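Kemari Fingertip Pads, Revision C
Replacement part and safety notice for two-finger grippers

Part no. KM-476-C
Replaces: KM-476-A, KM-476-B
Supplied by Clarkwood, Susden
Sold in: pairs, with screws

Revision C is the current fingertip pad for the Kemari two-finger gripper. It replaces revisions A and B, which have been withdrawn from sale. If you have A or B pads fitted, please read the notice before you use the gripper again.

What went wrong

In November a customer reported that a fingertip pad had come off during a carton opening job. The arm was lifting the lid of a retail box when the pad slid back on its screw, caught under the card and sheared the thread. The arm did not register a fault. It carried on with the lift, and the loose pad was thrown across the bench. No one was hurt.

We had the returned parts examined at the Quách workshop. Ánh Mạc, who ran the tests, found that the screw hole in the A and B pads was cut slightly too wide. Under a straight grip this makes no difference. Under a sideways load, such as prising up a tuck flap, the pad creeps. Of 552 pads checked from returned stock, 14 had moved far enough to touch the finger edge.

Which jobs are affected

Any job where the tip of one finger is pushed under an edge and lifted. Cartons with a perforated front are the most common case, as the card holds firm and then gives suddenly. Pick and place work with a straight grip is not affected, but the old pads should still be changed at the next service.
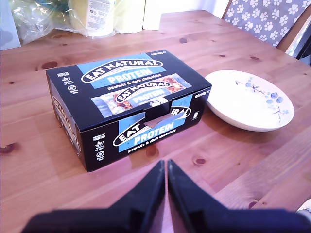

Retail carton with tear-off front flap, peanuts & dark chocolate bars, 50x60g.

What has changed in revision C

The screw hole is narrower and has a shoulder that stops the pad sliding back. The screw is longer by one turn. The outside shape of the pad is the same, so grip positions you have already taught do not need changing.

Fitting

1. Stop the arm and switch off at the isolator. Do not rely on the pause button.
2. Open the fingers fully by hand.
3. Remove the old screw and throw it away. It is too short for the new pad.
4. Seat the new pad against the shoulder and tighten with the key supplied.
5. Push the pad sideways with your thumb. If it moves at all, take it off and start again.
6. Run the first lift at the slowest speed setting, with people clear of the bench.

On two-arm benches, isolate both arms before reaching in. Change the pads on both grippers on the same visit and do not mix revisions. 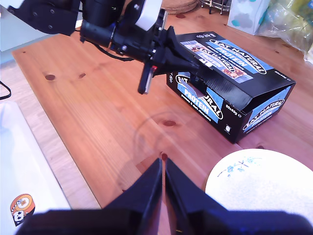

Can I keep using revision B pads if I tighten the screw?
Tightening does not cure the fault, as the hole itself is too wide, so the pads must be replaced before any further lifting work.

Returns and exchange

A and B pads are exchanged free of charge, used or unused. Send them to Clarkwood in Susden with your order number and mark the packet "Notice 764". Please leave damaged pads as they are and include the old screws if you still have them.

Spare screws for revision C are sold separately in packs of 14. Screws from other Kemari parts have a different thread and must not be used.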